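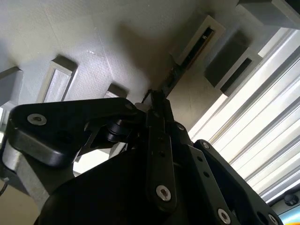
## Walau reading room opens again under a light gray ceiling

The upstairs reading room in Walau is open to the public again after the work on its ceiling, which took most of the spring. Readers who came in March found a paper sign on the door and had to use the small room near the stairs. Now the long tables are back and the opening hours are the same as before.

The overhead surface is light gray, with a fine speckled texture. A light rectangular frame with a pale panel set into it is mounted there, and there are other rectangular parts that stand out from the surface. The shade can look different from one side to the other, depending on where the light falls.

The work was done by Lazarević, a family firm which has already repaired two other rooms in the same building. Ognjen Milošević, who led the work for the firm, said that the old coating was in worse condition than they expected.

"We thought we would clean it and paint it," he said. "Then we touched it near the window and a piece came down in the hand. After this we had to take off everything and begin from the start."

The old coating dated from 2000, when the room was changed from an archive into a place for reading. It had been painted over several times, and each layer made it heavier. Last winter small flakes began to fall on the tables, and the staff covered the newspapers with sheets every evening.

The new coating is a product called Prutora. It is put on in two layers, and the second one gives the texture. Mr. Milošević said that a smooth finish was also discussed, but on a smooth surface every old repair can be noticed when the lamps are on. The color was chosen from a card with 20 grays. The first choice was a little darker, and it was changed after a test in the corner behind the magazine shelves.

The work took longer than planned. The second layer needed several days of dry weather, and it rained. The desks were moved to the corridor, then to the basement, and then a part of them again to the corridor, where they stood in front of the lockers. Some visitors complained about this, and the library let them leave their bags at the desk downstairs.

Mervyn Blackburn has used the room for many years to work on a history of the Sulow mill, and he came back on the first morning. He had moved his notes home during the closing, and he said he did not get much done there.

"My kitchen is warmer, but there is always something to eat in it," he said. "I like it here. I looked up for a minute or two and then I started to work."

He would have preferred white, he added, but he expects to get used to the gray.

The library will keep a record of any cracks during the first heating season, when the air in the room becomes dry. Readers who notice one are asked to tell the staff and not to touch it. The firm will come back after the winter to look at the joints and make small repairs if they are needed.

The reading room is room 213, on the second floor. The elevator is working. Newspapers from the closed weeks have been kept and can be requested at the desk.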